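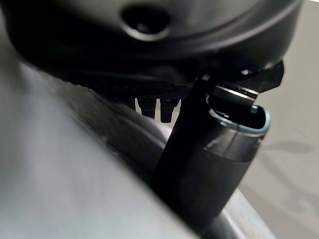 Tonden tests end-of-arm equipment for companies that are about to buy it. We take grippers, wrist cameras, arms and controllers from different makers, mount them on the same benches, run them through the same tasks and publish what we measured. Most of the tasks involve ordinary open-topped things, such as a black container with a light blue rim, where a finger has to meet the wall close to the mouth. At that distance the wrist camera sees a good deal of gripper housing and rather less of the part. How much of the view the housing takes up is one of the first values we enter on a test sheet, and it differs more between products than the data sheets suggest.

The company was set up in Darnisville by Sabine Engelhardt and Danang Jugah, who had both spent years fitting handling equipment to production lines and had both seen grippers returned for faults that a week of bench work would have found. We now have 2 sites. Darnisville handles grippers and cameras. The Majimbun site handles arms and controllers, and has the heavier floor that the larger arms need.

What we test

Grippers: closing force, repeatability of finger position, slip under load, wear of the contact faces, behaviour on curved and polished surfaces.

Wrist cameras: usable view with the gripper fitted, focus at short range, response to glare, delay between exposure and delivery of the picture.

Arms: path accuracy at low and high speed, settling time, cable routing at the wrist.

Controllers: cycle time, recovery after a stop, quality of the logs.

How a comparison is run

Each product goes through the same set of grasps, 30 per object, repeated under 3 lighting conditions. Operators do not adjust settings between runs unless the maker's manual asks for it. Failed grasps are kept in the results along with the reason for failure. The record currently holds 3,234 logged grasps on cylindrical objects alone, and clients may ask for the raw logs with any report.

Cylinders receive more attention than other shapes. They turn in the fingers, they reflect light back into the lens, and a small error in approach angle moves the contact point a long way round the wall.
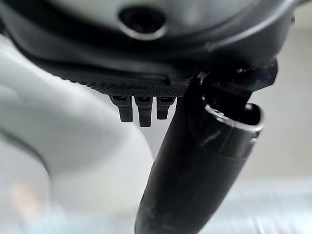

Glória Coelho wrote to us after reading the Tinov gripper comparison that the force figures were useful to her, but that she would have chosen differently without the section on camera view, as her own team had assumed the lens could be moved later. We have since placed that section at the front of every report.

Independence

We do not sell equipment and do not take commission. Makers may supply a unit for testing, and they see the results at the same time as the client. Amirul Lumbantobing runs the gripper benches and signs off each report – corrections are issued under the same report number with the change marked.

Working with us

Send the object, or a drawing of it, with the cycle time you need. Yoga Lubis replies to new requests and will say whether an existing report already covers the case. New bench slots open in November.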